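The Cell That Ate Its Own Blocks

By the end of the second week the floor drain at Siteteck was full of grit, and for a while everyone thought that was the problem.

Siteteck is a small contract shop that does handling trials. A customer sends in a part or a material, and the shop works out whether a robot arm can pick it up, turn it, press it against something and put it down again without wrecking it. Most of the work is dull in the way the customers want it to be. Bottles, trays, bags of fasteners. The job that came in from Warkik, a maker of lightweight building and lining materials, looked as if it would be dull too.

Warkik wanted to know whether a robot could handle its rough-faced blocks one at a time. The blocks come in several grades. They weigh very little for their size, and they shed. Anyone who picks one up bare-handed puts it down with pale dust on the palms. People on the Warkik packing line handle them all day and get a feel for how hard to squeeze. The company asked for 500 handling cycles with no block marked badly enough to be thrown out.

The shop set up a single arm with a two-finger parallel gripper, padded at the tips, and a small camera at the wrist looking down along the fingers. The control software was a package called Mamo, which the shop had used on other jobs and had no complaints about. Mamo decides when the fingers have arrived at something by watching the motor current. When the current climbs past a set level, the software calls that contact and stops the move.

With a bottle, that works. A bottle pushes back the moment it is touched. The current jumps, the arm stops, and the whole thing is over in less time than it takes to say it.

A crumbly block does not push back in the same way. The outermost layer gives a little, breaks into grains and gets out of the way, and the current climbs on a slope. By the time it reaches the set level, the fingertips have already moved into the face. The depth is small, less than the thickness of a coin. On any one cycle it could be taken for the normal texture of the material, and that is how it was taken.

The first sign that something was off came in the count of rejects. The shop had run the first batch with someone standing at the cell, and those blocks passed. Left alone, the cell did worse with each shift. At cycle 872, well past the number Warkik had asked for because the early blocks were being run a second time, the arm drove a corner off a block and kept going. The block slid, the fingers lost it, and the arm pressed on toward the place where the block had been. The torque limit tripped and everything stopped. The broken piece was on the floor, along with a good deal of dust.

No one was hurt. The cell door was closed and the interlock was working. But the arm had kept pushing at a thing that was no longer there, and it had done so for longer than the shop's own rules allow. Under those rules, that counts as a safety matter whether or not a person is nearby, and the cell was locked out until the cause was written down.

The first explanation was the dust. It was everywhere, it was gritty, and it had plainly found its way to the drain. The linkages came off and were cleaned. The pivots were checked for play, and there was none worth recording. The cleaned gripper went back on, the cell was cleared for low-speed running only, and the drift in the rejects came back.

The second explanation was the blocks. Warkik sent a fresh pallet from a different lot and the results did not change, except that the new lot shed a bit more.

What finally moved things along was the decision to stop running full cycles. The shop broke the job into its smallest piece, a single press with the fingers closed, and repeated it at low speed against a block. There was no lift and no turn. The closed fingertips went up to the face and held there, and the wrist camera was checked against the numbers on the log.
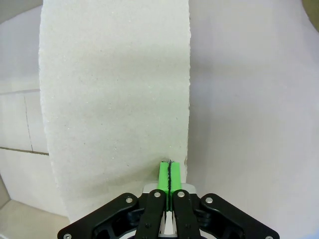

Closed green fingertip pads against the lower part of a block, seen from the wrist camera. A little dark debris sits at the top of the seam between them.

The presses gave the team two separate faults, and it took some time to see that they were separate.

One was the contact threshold, which had been copied over from a bottle job. It had never been wrong for bottles. It was set high enough to ignore the small bumps in current that come from the arm's own joints, and that meant it also ignored the soft beginning of contact with a crumbly face. Every press went in deeper than intended. Fresh blocks could take it. Blocks that had been through the cell before, and had already lost some of their face at the same spot, could not.

The other was the zero. Mamo takes a reading at the start of each shift with the fingers closed, and treats that reading as fully shut. If anything is caught between the pads when the reading is taken, the software's idea of shut is wrong for the rest of the shift. The pads are squared off and meet along a narrow seam, and fine stuff collects there. A few bits are enough to matter when the tolerance is tight. The software then asked for a grip width that the fingers did not quite deliver, found the grip loose, and squeezed harder to make up for it.

Either fault alone would have spoiled a block now and then. Together they fed each other. Pressing too deep made more grit, the grit upset the zero, and the bad zero led to more squeezing.

None of this set off an alarm, which bothered the shop more than the broken block did. The log for cycle 872 looked like the log for the cycle before it, up to the moment the torque limit tripped. The threshold was doing what it had been told. The zeroing routine reported success every shift. The torque limit, the last thing standing in the way, did its job but did it late, having been set for a heavier payload in an earlier trial and left there.

The pads themselves came through in fair shape. They were swapped anyway, and the old set was kept in a bag with the incident report. There was some talk of going to a harder pad that would shed grit more easily, and a sample set was tried. It marked the blocks worse than before, and the softer type went back on.

The fixes were not expensive. The contact threshold is now set by material, and no job may borrow one from another job without a set of test presses first. The software watches how fast the current is rising as well as how high it gets, so a slow climb counts as contact too. The zero is taken with the fingers closed and then taken again after they have been opened and wiped, and if the two readings disagree the cell will not start. The torque limit is part of the setup sheet and has to be entered fresh for each job.

There is also a new rule on position. If the arm has traveled more than 3 millimeters past the place where it expected to meet the block, it backs away and waits for a person. This has caused a fair number of stops. Some were due to blocks placed crookedly and a few were due to nothing anyone could find. The shop has left the number where it is.

Cleaning took more argument than any of the software. An air jet at the fingertips was the obvious answer, and it was tried first. It cleared the seam and put the dust into the air, where it settled on the camera lens. A brush mounted on the edge of the table does a slower job and keeps the dust low. The arm now passes the open fingers over the brush every few cycles. It adds 2 seconds each time, and Warkik, which pays by the cycle, asked whether it could be skipped on the cleaner grades. So far the answer has been no.

The shop went back to the start of the count and ran the 500 cycles again from zero, on blocks that had not been in the cell before. The marks on the faces were light, and Warkik accepted the result with a note about two corners that it wanted looked at. Those turned out to be shipping damage.

A second customer has since asked for the same kind of trial. Mamura makes a foam core that is softer than anything Warkik sells, and its first samples dented under the weight of the fingers before the current moved at all. Watching the current, fast or slow, will not be enough for that one. The shop is looking at a thin force sensor behind the pads, which would mean new finger mounts and a new cable run along the wrist. The Mamura trial is penciled in for June.

Until then the cell is running bottles again, with the brush still bolted to the table.

April 2020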